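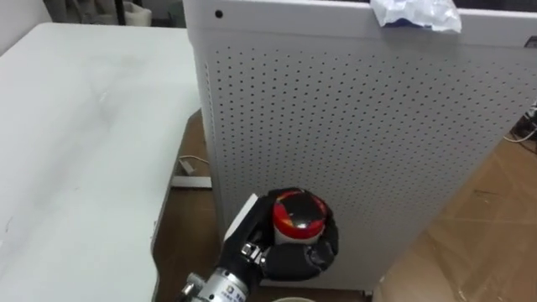 Fig. 1. White perforated panel with round holes in a regular grid.

Reducing Echo in a Group Study Room
Final Project Report, Introduction to Building Acoustics

1. Background

Room 4 in Rutherford Hall is used for group study, tutoring and small meetings. It has a volume of 154 cubic meters, a vinyl floor, painted block walls on three sides and a window wall facing the parking lot. The ceiling is bare concrete. Students complain that it is hard to follow a conversation there when two or more groups are talking at once.

Our project had two goals. The first was to measure how long sound lingers in the room. The second was to propose a treatment that costs less than $700, which is the limit for small room improvements that do not need outside approval.

Reverberation time is the time it takes for sound to drop by 60 decibels after the source stops. Long times suit organ music. For speech, shorter is better, and the course text recommends well under one second for a room of this size.

2. Types of treatment

Sound absorbers fall into three main groups. Porous absorbers such as mineral wool, carpet and heavy curtains work best at middle and high frequencies. Thin ones do very little for low voices. Membrane absorbers are sealed boxes with a flexible front that work over a narrow low range. Perforated absorbers are sheets with many small holes, mounted in front of an air gap. The air in each hole moves back and forth against the air behind it, and the depth of the gap, the size of the holes and their spacing decide which frequencies are absorbed.

A perforated sheet mounted directly against a hard wall absorbs almost nothing. Holes in a sheet are also used for airflow or to save weight, so perforation alone is no sign that a surface was meant to absorb sound.

3. Method

We used balloon pops as the sound source. A starter pistol gives a more even signal but is not allowed in the building. We popped 25 balloons in total, divided among five source positions, and recorded each one with a microphone on a stand at seated ear height. All recordings were made after 9 p.m. with the ventilation fan off and the door closed.

The recordings were processed in Wuvel, the free analysis program used in the lab section. It filters each recording into octave bands and fits a line to the decay. We threw out two recordings because someone was walking in the hallway - the footsteps are easy to see in the low bands.

We also handed out a one-page survey to people using the room during March and received 90 completed forms.

4. Results

The average reverberation time in the speech range was just under two seconds. It was longest in the 500 Hz band and fell off at high frequencies, as expected from absorption by the air and by the upholstered chairs. Results from the five positions were close to each other, except the corner next to the windows, where the low bands were longer.

In the survey, most people said they had asked someone in their own group to repeat something during the visit. The most common written comment was about noise from chairs being dragged. We had not planned to look at that, but it is a real part of the problem and is cheap to fix with felt pads.

5. Proposed treatment

We compared two products from local suppliers. Bristska sells fabric-covered mineral wool panels. Sterkach sells perforated steel panels with a backing layer, meant to be hung on rails with an air gap. The Sterkach panels hold up better to bumps and can be wiped clean, but the quote for enough of them was well over our limit.

We recommend the Bristska panels on the back wall and the upper half of the long wall, plus felt pads on all chair legs. Using the Sabine equation, we predict that the reverberation time would drop to around half of the present value. This is still longer than the course text recommends. Reaching the recommended value would mean treating the ceiling, and that cannot be done within the budget.

6. Sources of error

Balloons do not put out much energy at low frequencies, so the lowest band should be treated with caution. The Sabine equation assumes that absorption is spread evenly over the room. In our proposal it is placed on two walls, so the real result may be somewhat worse than predicted. The room was also empty of people during the measurements. A full room absorbs more, and the survey answers came from times when it was busy.

7. Further work

The measurements should be repeated after the panels go up, with the same positions and microphone height. The tape marks for the source positions are still on the floor. We would also like to test a single perforated panel with different air gaps - the lab has a small impedance tube, but it was booked for the rest of the term.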